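Thread. Everyone keeps telling me blue bins fix everything. I bought into the blue bin system at Entwistle for our stock room and I have doubts. 1/9

2/9
The pitch: decant it all, throw out the cardboard, find anything in seconds. Elmarie Zwane swears by it. Elmarie also has 175 product lines. We have 467. Not the same job, is it.

3/9
First problem. A bin is one size. Stuff is not one size. So the long things and the odd things stay in whatever they came in, and now you run two systems on one rack and call it one.

4/9
State of the steel shelving as of 2nd July. Bins and boxes, still sharing.

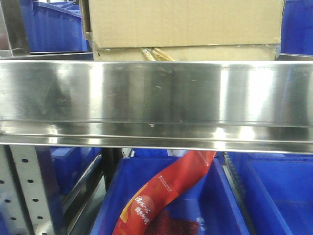
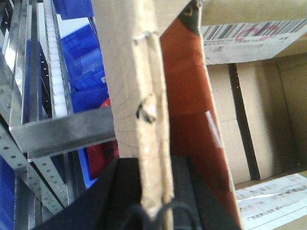
5/9
Cardboard. Say what you like about it, it's free and it arrives with a label on. But it gets handled, the flaps tear and crease, and then you can't close the thing properly. I've heard "just tape it" from Taner Bilgin so many times. Tape holds the bottom. It does nothing for a chewed-up flap.

6/9
And labels. A barcode is great if your scanner knows the supplier's codes. Ours doesn't. So we write our own, on paper, and stick it over theirs, and then somebody peels it off to check the original. Progress!

7/9
The Stadach catalog says their bins "pay for themselves." In what? I asked for numbers back in February. Got a brochure. Same brochure I already had.

8/9
To be fair (ugh) the bins do slide out easier, and I haven't had a bottom drop out of one yet. I'll give them that. I won't give them another 100 bins' worth of money until I see picking get faster, and so far it hasn't.

9/9
Parviz Karimi asks what I'd do instead. Fewer lines, wider shelves, and flatten any box with a bad flap the day you spot it. Boring, I know. If you've done a full switch to bins with this much mixed stock and it held up past the first year, reply with how. People selling bins, please don't.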